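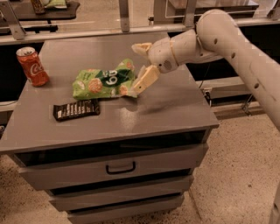 Coke, a bag of snacks and a bar in a black wrapper.

Viola Cattaneo
Sep 29, 2021

So Medesa is coming back to Kernthorpe. Again. I've read the announcement twice and the accounts once and I have some questions. Thread.

For anyone who wasn't paying attention in May: Medesa stopped flying from Kernthorpe overnight, blamed "a short operational pause", and left passengers to find their own way home on the replacement coach. The coach was late too.

The pause was really a row over money. Olix, who lease them the aircraft, said rent hadn't been paid. Medesa said the rent was "under discussion". I have never managed to put my own rent under discussion but I may try it.

Today's statement says the two sides have reached "a constructive understanding". I would love to know what that is. A settlement is a thing with signatures on it. An understanding is what you have with your neighbour over the hedge.

Nowhere in the statement does it say how much is owed, how much has been paid or when the rest falls due. The figure in the last accounts was £990,000 in lease arrears, and those accounts stop well before the flying did. Rent carries on whether or not you sell tickets.

Olix haven't put out anything of their own. If I'd just got a late payer to cough up I think I'd want my other customers to hear about it. Their press office told me they "note the statement". That's all. They note it.

Then there are the aircraft. The plan is for two 19-seat turboprops to fly 21 return trips a week between them. On paper that's fine. Small aircraft do more than that every day in plenty of places.

But what happens when one goes in for a check? There's no mention of a spare, or of hiring one in. Last winter a single cracked windscreen wiped out most of a week's flights, and they had three aircraft then. Now they have two and a bigger timetable.

The maintenance is going to Benjelloun, who are a perfectly decent outfit as far as I can tell. They're also a new contractor, and I'd like to know what became of the old one. Did they leave, or did they stop answering the phone? Companies that get paid on time tend to hang about.

Someone in my replies says I'm being negative and the town needs its air link. I agree the town needs it! I use it. I've got a voucher from May that I've still not been able to spend. Wanting the flights to exist is a separate matter from believing a press release.

On vouchers, by the way. The statement says customers with "outstanding credit" can use it "on selected services from launch". Which services? The booking page doesn't say. I tried mine this morning and got a message telling me to contact the team. I contacted the team. The team's inbox is full.

If you paid by card and your flight was cancelled, please go and ask for the cash. You don't have to take a voucher just because it's the only button on the screen.

Now the bit that worries me most. Kernthorpe airport is giving them 30 days' credit on landing fees. Before May they had to pay weekly. So a customer that fell behind with its lessor gets easier terms from its landlord than it had before it fell behind. Who signed that off?

I asked the airport. The answer was that terms are commercially sensitive and that they are "delighted to welcome back a valued partner". I'd guess the partner still owes them for the spring as well, and that's a guess, but I did ask and they didn't say no.

You can see why the airport would do it. Empty terminal, café shut, the security staff on short hours. A plane that pays late looks a lot better than no plane. It's just that if it goes wrong the airport's loss ends up with the council, and we know where the council gets its money.

A reader who used to work in ticketing (thank you, you know who you are) points out that seats are already on sale right through to next summer. Taking money now for flights months off is normal for any airline. It's also exactly what a firm short of cash would be very keen to do. From the outside you can't tell the two apart.

What would change my mind? A line from Olix saying the arrears are settled or on a dated plan. Proof that ticket money is held somewhere safe until people have flown. A name for the backup aircraft. I don't think any of that is a lot to ask.

Instead we got four paragraphs on the new seat covers. They're teal.

To be fair to them, the crews are being taken back on their old contracts, which I didn't expect, and some of the people I know there are very relieved. I hope it sticks. They were treated badly in May and they never took it out on the passengers.

Several people asking whether I'd book. For a day trip next month, on a credit card, with a train I could catch if it all fell over, yes. For a family holiday with a connection at the other end, no, I'd drive.

Also asked: is the morning flight back? Yes, but later than it was, so if you need to be in a meeting by nine it's no use to you. The evening one is the same as before.

I've sent Medesa a list of questions and they've said someone will ring. I've sent Olix the same list. If either comes back with a real answer I'll post it under this one, including if it makes me look daft.

Edit: Medesa rang. They confirmed the seat covers.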